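## The Marker Drawer

The desk supply most likely to be thrown out too early, or kept too long, is the marker. At the Nembridge office of Pladon, a stationery distributor, staff test 28 kinds each August, and loose caps are the main complaint.

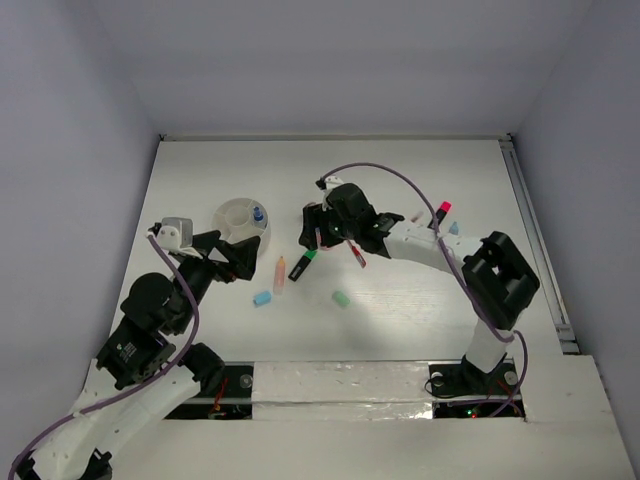 How should markers be stored?

Flat, with the cap pushed on until it clicks. Highlighters can go in the same tray.

Pens in daily use are easier to grab from a round container - one per desk is plenty. Pladon's buyers go through it every 3 months and toss anything that streaks.
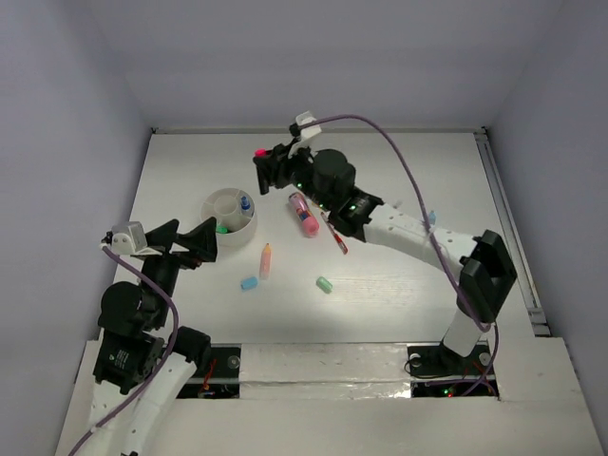
*Markers and a round container: on a white work surface.*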